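Setting Up Your Borero Peg Board

Welcome to the fun part! The Borero board from Galtia goes together without glue or tools, and once it's ready you can run your first round straight away.

1. Pick your table. A dark, plain top is best, as the white board and blue pieces really stand out on it.

2. Lay the board flat, near the middle, with a clear hand's width on every side. A slight angle is fine – use whatever feels natural for your reach.

3. Take one small blue peg at a time and bring it in from above, fingers pointing down. Keep your other hand free beside the board.

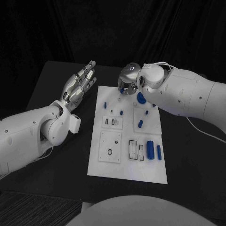 4. Lower the peg until it meets the plate, then let it settle. If it won't go, lift it and turn it a little before you try again.

Caution: Never force a peg. Small parts are a choking hazard for young children.

Placing Pieces Near the Top Edge

The far side of the board is the trickiest and, for many of us, the most satisfying! Bring both hands over the board and keep your wrists bent so your fingertips do the work.
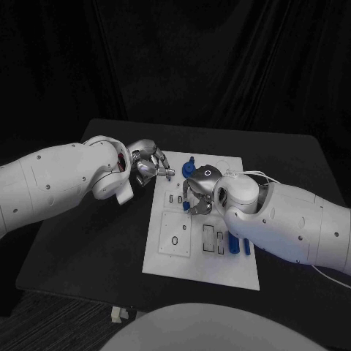

Go slowly for the first 6 pieces – speed comes with practice, and the timed rounds on page 83 will still be waiting for you.

Note: Spare pegs are sold as part 173. Store them in a dry, closed box.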